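Playtesters wanted for Estasier (PC, co-op, paid in a small way)

March 2025

Hi! I make a game called Estasier and I need people to play it and tell me where it goes wrong. If you've ever spent an evening in a co-op shooter muttering "why does this door work like that," you're the kind of person I'm after, so please read on.

What the game is

Estasier is a four-player co-op game about holding a lighthouse against things that come out of the water. You pick a class, you get a stretch of daylight to build and repair, and then the tide comes in and you try to keep the lamp burning until morning. There are eight maps in the current build, five classes, and 34 weapons if you count the flare gun, which I do. It's been in closed alpha for a good while, mostly with friends and friends of friends, and they've gotten way too good at it. They know which window the crawlers come through on every map. They know you can stand on the generator. I can't learn much from them anymore, bless them.

So I'm opening the test up. I have room for 50 people in this round.

What I'm testing

Mainly the new class, the Tinker, and the reworked difficulty. The Tinker places little wind-up turrets and can link them together with wire, and the link is either far too strong or completely useless depending on who you ask. I've changed the damage on it so many times that I've lost my own feel for it. I'd love to see what happens when people who haven't read my patch notes get hold of it.

The difficulty rework is bigger. The old version just gave everything more health as you went up, and shooting at a sponge for nine minutes is a lousy way to spend a night. Now the higher settings change what the enemies do. On the second setting they start going for the lamp instead of for you. On the third they cut the power. On the fourth, well, go find out, I'd like at least one surprise left in there.

I'm also looking for anything at all about:

Matchmaking and drop-in. Somebody leaves halfway through night three, somebody else joins, and then what? I've seen new players spawn in the sea. I think I fixed it. I thought that last time too.

Controller support. It works, but the build menu on a controller feels like filling out a tax form. I have a radial version that you can switch on in the options and I want to know which one you'd keep.

Performance on older machines. If your graphics card is elderly, I especially want you! My own desktop is decent and it hides a lot of sins from me.

Text size and colors. The flood warning was red on dark green until January. I'm sorry. It's better now, but tell me if you still can't read something.

How the test runs

The round lasts four weeks. Each week I put up a build and a short note saying what changed, and you play at least two sessions that week, whenever suits you. A session is one full run, which takes 40 minutes or so if you survive and a good deal less if you don't. After each session there's a form with nine questions. Most are a click, two of them want a sentence. Please don't write me an essay in the form, there's a forum for essays and I read every post there, usually too late at night.

Once during the four weeks I'll ask you to record a session with your voice on and send it to me. You don't have to be on camera. I just want to hear the moment where you say "wait, what" because that's worth more to me than any form. If you really hate the idea of being recorded, tell me when you sign up and I'll put you in the group that skips it. It won't count against you.

You don't need a team. You can sign up alone and I'll match you with three others in a time zone near yours. If you already have a group, sign up separately and write the same team name on each application and I'll keep you together - but only up to four, and I may split bigger crowds into two teams.

What you get

For finishing the round you get $34 through Trusport, plus a key for the full game when it comes out and your name (or handle, or nothing, your choice) in the credits. Trusport is the payment service I use for all my contractors, and you'll need to make an account there before the money can go out. It's free, but they do check ID, and that takes a couple of days, so please don't leave it until the last week.

I know that's not a lot for four weeks. I'm paying for this out of what I made on my last game, Tai, a little puzzle thing about folding paper boats that sold more copies than I ever expected and still far fewer than anybody would call a hit. If Tai had done better the number would be bigger.

If you have to stop partway through, you still keep the key. The payment is only for people who finish at least seven of the eight sessions and send in the forms.

Who I'm looking for

You need to be 18 or older. You need a PC running Windows 10 or later with 8 GB of memory and about as much free disk space as one big photo library, call it 20 GB. You need an internet connection that doesn't fall over when somebody else in the house watches a movie. A headset helps. You should be comfortable reading and writing in English, though it certainly doesn't have to be your first language.

You do not need to be good at shooters. I mean it. I have plenty of people who can clear the fourth setting with a wrench. I'd like at least half of this group to be players who normally stay on easy, or who mostly play farming games, or who only play co-op when a sibling drags them into it. If you've never tested a game before, great, neither had I before I started making them.

You can't take part if you're working on a game that you'd describe as a direct competitor, and you'll have to agree not to stream or post footage until I say so. There's a short agreement to sign. It's one page and I wrote it in normal words.

How to apply

Fill in the form on the signup page. It asks for your time zone, your PC specs (there's a button that collects them for you), the last three games you played for more than an hour, and one thing that annoyed you in any one of them. That last question is the one I care about most. "The menus were bad" tells me very little. "I sold my only sword by accident because sell and equip were the same button" and I'm already writing you back.

Last time I ran one of these I had 193 applications and I answered them all, but it took me a while. Give me ten days. If I can't fit you into this round I'll ask if I may keep you on the list for the next one, which will be larger. I'm hoping for 500 players on the servers at once for a stress weekend, and everybody on the list gets an invite to that automatically. 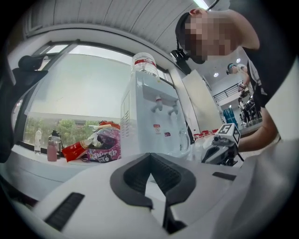

Amia
Designer, programmer and everything else on Estasier

A few questions that always come up

Can I play on a Mac or a handheld? Mac, no, sorry. Handheld, sort of. It starts and it runs, and the text is tiny. If a handheld is all you have, apply anyway and say so, and I'll take a few of you.

Will my progress carry over? No. Everything gets wiped at the end of the round, and probably once in the middle too. Unlocks come fast in the test builds so you'll have your toys back in an evening.

Is there anti-cheat? Nothing that digs around in your system. The build phones home with crash reports and session data, meaning what you built, where you died and how long the lamp lasted. You can see the full list in the options menu and you can open the log in any text editor before it's sent.

Can I suggest weapons? You can, and people do, and I have a folder of them. Please don't be hurt if yours doesn't show up. The harpoon that pulls you toward the enemy came from a tester, and so did the idea of making the fog horn a weapon, so it does happen.

Is there a story? A bit of one, in the logbook pages you find around the maps. The third map's pages are still placeholder text, and one of them is my grocery list. Leave it be, I know about it.

Can my friend watch me play? In the same room, sure. Over a stream or a screen share, not yet.

What if I find something awful? Use the red button in the pause menu. It grabs the last two minutes of the log and gives you a box to type in. For anything involving accounts or somebody else's data, please email me directly instead of posting it on the forum, and I'll look at it before anything else.

Do you need any other help? Later this year I'll want a sound person for the underwater levels, and somebody to translate the menus into Portuguese and German. Those will be proper paid contracts with their own listings. If that's you, mention it at the bottom of the form and I'll write when I'm ready.

Signups stay open until the 50 spots are filled, and the first build goes out to everybody the day after that.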